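List home | Threads | Authors | Search | Log in

Subject: Re: Flat boxes and the showroom tables

Lertchai Srithong wrote:

> Does anyone still have spare flat boxes from the Iseo order? I need 4 for
> the table legs, and the ones Plirurico sent are too short. Also, is the
> showroom fit to be seen yet? I promised the Phetsri people they could come
> and try the chairs in May.

Hi Lertchai, hi all,

Yes to the boxes! We've got over 200 of them flat in the back store (I did try to give them away last spring and got one reply, so please take as many as you can carry). The showroom is getting there. I've been in since nine and most of the desks are where I want them, though I keep changing my mind about the ones by the glass.
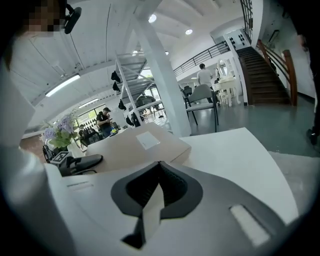 Flowers were my one extravagance and I'm not sorry. I know we said to keep the desks bare so people look at the desks, but a room full of white tops is a bit chilly and I wanted something on the side with the greenery outside. The lavender-purple bunch does the job nicely, I think, even with a cardboard box parked on the desk nearby. If you'd rather have something plainer for the Phetsri visit, say so soon – I'll take them home and you can have a fern.

The counter is another matter. I cleared it twice and it filled up twice, mostly with bits in bright colours that belong in the drawers. Could whoever is using it put things away at the end of the day, please? The pink stuff over by the wall needs a home as well.
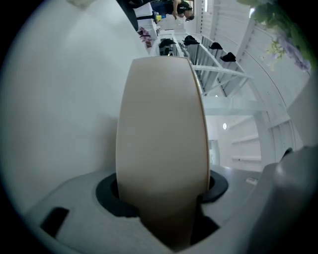
The counter, with yellow and blue bits still out.

Now, packing. Flasport want everything going out in the narrow boxes stood on end, and I've come round to it, they take up so much less floor. Do keep the label where it can be read, and don't tape over it.

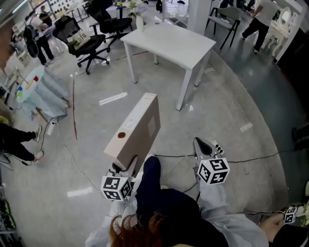

What's staying put

The white table with the slim legs, for one, and the little vase on it. I'd like the two mesh chairs kept together as well. The vanity with the oval mirror is too heavy for me to shift again and I rather like it in its corner. The bench chair with the grey seat can go if you need the space, but ask me first!

I'll leave your 4 boxes by the back door. Ring if it's locked.

Related messages
- Flat boxes and the showroom tables
- Plirurico box sizes again
- Iseo order: what's left over
- Drawer keys, has anyone got the spare?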